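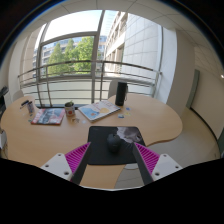
Sakier Trellidar Desk Mat

Natural rubber base, woven top, washable by hand

The Trellidar is our desk mat for people who write, type and draw at the same place all day. We started making it in the workshop in Drultholm after many customers of our cutting boards asked for something softer to put under the arms. It is now the product we sell the most, and we changed the top fabric one time since the beginning. The older fabric was nice to touch but it collected lint from sweaters, so we replaced it with a tighter weave.

Sizes

Small: 35 x 25 cm. For a mouse, or for a notebook and a cup.
Medium: 58 x 35 cm. For a laptop.
Long: 90 x 35 cm. For a keyboard and mouse together.

All sizes are 3 mm thick. The corners are rounded in all sizes. We can cut other sizes on request, but the fabric roll is 110 cm wide and we do not join two pieces.

Colors

Charcoal, moss, clay and sand. Sand shows coffee very quickly, please think about this before you order it. Moss looks more gray in the evening under a warm lamp, and some customers were surprised by it. If you are not sure, ask us for fabric samples. We send up to 5 pieces in an envelope without cost.

Material

The base is natural rubber with an open pattern on the underside, so air can pass a little between the mat and the desk. The top is polyester, woven for us by Lưu. The two layers are pressed together with heat and a thin film, and the edge is sewn after that. Thảo Tô does most of the sewing and she prefers a short stitch, which takes longer but keeps the edge flat after washing.

Natural rubber has a smell when it is new. Leave the mat open in a room with a window for a few days and the smell becomes weak. Persons with a latex allergy should not use this product.

On which desk can I use it?

The mat lies well on laminate, glass, metal and lacquered wood. On oiled or waxed wood we recommend to wait until the finish is completely hard, and to lift the mat every week in the first month. Rubber can leave a darker shadow on fresh oil. We had two complaints about this and both were desks oiled shortly before – now we write it also on the package.

For desks with a curved front, put the straight side of the mat parallel to your chair and not to the wall. It looks strange for one day and then your wrists will like it. The mat should not hang over the edge, as the seam will bend and open with time.

Washing

Use lukewarm water and a small amount of dish soap. Rub with your hand or a soft sponge, not with a brush. Rinse until there is no more foam. Roll the mat in a towel to press the water out, then dry it flat with the fabric side up. Do not use the washing machine, the dryer or the radiator. In winter the drying needs a full night, sometimes more.

Ink from a ballpoint pen usually does not come out. Pencil does.

Rolled or flat?

The small and medium sizes are sent flat. The long size comes rolled in a carton tube, with the fabric outside. When you take it out, the ends may stand up. Put some books on them until the next morning. Please do not roll it the other way to correct it, this makes wrinkles in the fabric.

What customers write

"I use the long one for sewing patterns, it holds the paper better than my old felt. I wish there was a version with a ruler on the side." – Toshiko Kudo

"Good mat. The smell was stronger than I expected, gone in 11 days." – Tapio Hyvönen

"Ordered clay, received moss, they changed it without questions. My mouse is a bit slower on it than on the plastic pad I had before, but I got used to it." – Khoa Trịnh

Delivery and return

Orders placed before 2 in the afternoon leave the workshop on the same working day. Custom sizes take two weeks longer, and in October we close the cutting room for maintenance, so please order custom sizes before that. You can return an unused mat in 30 days. Custom sizes we cannot take back, except if we made the mistake.

For questions about large orders for offices or schools, write to Tuấn Đồng through the contact form and tell him the size of your desks.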